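February, notebook, back bench

Jam and drying trials, frozen berries from the Sorkton patch

Started at 9 this morning with the last of the blueberries from the chest freezer. I had meant to get to these before the holidays, but you know how that goes, and they have kept beautifully anyway (I ate a few handfuls while the kettle was on, so the weights below are from after the snacking!).

Weighed out 636 grams for the first pot. No added pectin this time, just sugar, lemon juice and a bit of grated apple, the way the old Holmgren leaflet has it. It took its time coming up to a boil and foamed more than the strawberry did, so next time I would go straight to the wide pan and save myself wiping down the stove. Set was soft but it held on the cold plate after the second try. Filled three small jars and had a spoonful or two over, which went on toast.

Flavor is lovely, a little sharper than last summer's. I'd still like to try it with the Darkach raspberries mixed in, maybe one part to three, if there are any left at the bottom of the freezer under the bread.

Drying went less well. I gave the berries a quick dip in boiling water to crack the skins, spread them on the lower trays and left them over eight hours, and the ones in the middle were still squashy when I pressed them. The ones along the outside were just right, chewy and sweet, good for granola. I think I crowded the trays, and I also forgot to swap them around at lunch, so please don't blame the dryer on my account.

All the weights and times are typed up on the old Asus laptop, in the same sheet as the strawberry batches, under the blueberry tab. Please add to it if you run a batch yourself, even a bad one.
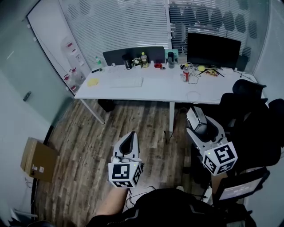 For next time

Fewer berries per tray, and turn the trays at midday.
Look for the raspberries.
Buy lids, the small size. We are down to the dented ones.
Label the jars before they go on the shelf, and yes, I mean me.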